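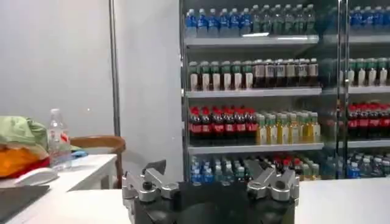

Drambridge Manipulation Team, Bench Handbook

Section 11: Working at the tabletop, with good manners and a clear stop

Welcome back, and well done for getting through the wiring section, which we know is a slog. From this point on you'll be working with powered arms over a real table, with ordinary things on it, and the rules get a little stricter (only a little!). Please read the whole section once with the arms switched off and a cup of something nearby, and then go through it again, step by step, when you're standing at the bench. The words "hand" and "gripper" are used fairly loosely from here on. Unless a step says otherwise, it applies to both.

11.1 Before you switch on

1. Find the stop button and press it. Release it, and press it again. Everybody taking part in the session does this, including the people who did it yesterday and are quite sure they remember where it is.

2. Agree out loud who is operating and who is watching. The watcher keeps the stop button within reach and has no other job, so no note-taking, no phone, and no helpful tidying of the far end of the table.

3. Look over the fingers and the joints behind them. Try each bolt you can get at with the small hex key, gently, and look for anything bent. If a finger wobbles, write it on the fault sheet and leave the arm off until it has been seen to.

4. Follow every cable with your eyes from the wrist back down the arm. A cable needs enough slack for the wrist to turn fully and no more than that. We do mean every cable, even the thin ones, which are the ones that catch.

5. Settle what belongs in the working area for the task and what doesn't. Laptops, drinks and spare cloths go on a neighbouring desk, out of reach of the arms at full stretch.

Note: Bottled water is fine in the room with its cap on. Open cups are not, and we're sorry to be dull about it.

CAUTION: Never reach between the fingers of a powered gripper, even when it is fully open and has been sitting quite still for ages. A gripper that is waiting for a command looks the same as one that is switched off.

11.2 First movements

6. Set the speed limit to 18 per cent in the Corketti panel. It stays there until you have run the whole task through from beginning to end without a stop.

7. Move one arm at a time to begin with. Take it up, out to the side and back again, and say each movement aloud before you make it. You'll feel silly for the first few minutes and then you won't notice.

8. Bring the hand down towards the table slowly, and pause at hover height. Carry on only when the watcher says "clear".

9. Keep the second arm well away from the first, open and holding nothing, until the task calls for it. Two arms closing on the same spot is the commonest fault on our sheets.

11.3 Soft goods

Bags, towels and folded cloths are lovely to practise with, as they forgive a clumsy approach and don't roll off anywhere. They do have their own habits, though, so please bear with a few more rules.

10. Lay the item flat, near enough to the front of the table that both arms can get to it without stretching.

11. Approach a corner or a folded edge first, and close the fingers gradually. Don't press down into the table to get a better hold. If the cloth slips away, open, lift, and come in again.

12. Stop at once if a cable touches the cloth, and move the cloth by hand only after the stop button is in.

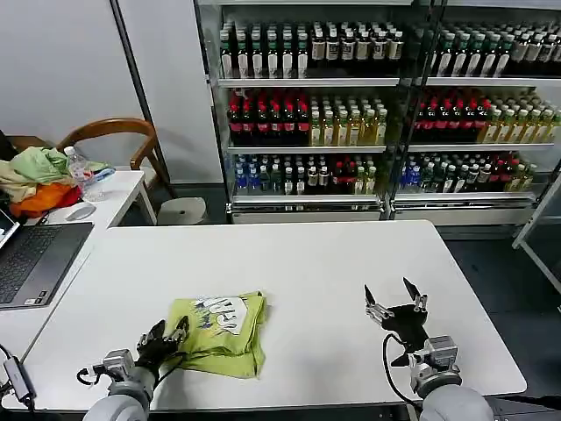 Nga Đàm: Could step 12 say who moves the cloth? On my first session we both went for it at the same time, and I'd have liked the handbook to tell me that it was the watcher's job.

A very fair point, thank you, and we've talked it over. The watcher presses the stop and keeps a hand beside it, and the operator moves the cloth. The wording of step 12 will be changed when the handbook is next printed, in September. Until then please take this paragraph as the rule.

11.4 Finishing up

13. Send both arms to their rest position, wait for the panel to show "parked", and then switch off at the wall.

14. Open the hands before you power down. Leaving them clenched overnight is hard on the tendons and the linkages alike.

15. Write up any stop, even one pressed by mistake, within 72 hours. A line or two is plenty, and you won't be told off for it.

16. If you borrowed anything from the Rurneo cupboard, sign it back in with the arm number next to your initials.

CAUTION: Allow 2 minutes after switching off before you touch a wrist joint. The covers can be warm for longer than you'd expect.

Calibration of the Chu wrist sensors is in Section 12.

Last updated: Jul 10, 2025
2 comments | 18 shares
Contact the Manipulation Team | © Drambridge | Back to top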